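Lirnby Code of Practice

The Lirnby Code of Practice, commonly shortened to the Lirnby Code, is a voluntary set of rules for the operation of paired robot arms that share one work surface. It covers bench-scale manipulators and applies to physical cells and to the simulated cells used to prepare programs for them. The code takes its name from the town of Lirnby, where its first draft was circulated among laboratory staff.

Background

Earlier guidance in the Lirnby laboratories treated each arm as a separate machine with its own fenced envelope. This proved awkward once two arms were expected to reach into the same area. Holger Magnusson prepared an initial set of operating notes, and Onni Lehtinen later reorganised them into numbered clauses. The Vasano and Wurker workshops adopted the result with minor changes to vocabulary.

Structure

The code is divided into 4 parts: layout, motion, handling and records. Clauses are marked either mandatory or advisory. An operator may depart from an advisory clause if the departure is entered in the cell log before work begins.

Layout and motion

Under the layout part, the bases of both arms must be fixed to the same surface, and their positions measured from a single marked datum. Any region that both arms can reach is designated a shared zone. Only one arm may enter a shared zone at a time unless a joint program has been approved – a provision carried over almost unchanged from Magnusson's notes.

The motion part limits speed inside a shared zone to 20 per cent of the rated maximum during first runs. External cables must have enough slack for the full programmed travel, and their routing is to be checked at both extremes of each joint.

Simulation

Mandatory clauses require a new program to be rehearsed in simulation before it is transferred to a physical cell. The simulated cell must reproduce the dimensions of the bench, the mounting positions of the arms and the size of every object to be handled.

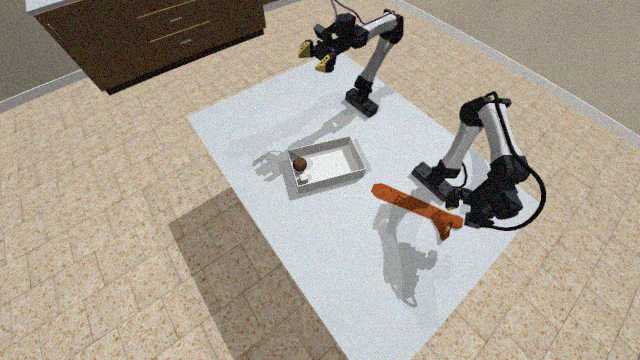

A rehearsal is accepted after 2000 consecutive cycles without unintended contact. Programs in which both arms handle the same object require 3000. Where a cycle fails, the count returns to zero once the program has been corrected. Lighting and object positions should be varied between cycles, although this clause remains advisory.

Reception

The Esposito workshop has criticised the cycle counts as too rigid for short production runs, and applies its own sliding scale. Lehtinen has defended the fixed figures on the grounds that they are simple to audit. A proposed revision would extend the code to cells with three or more arms – its wording is still under discussion.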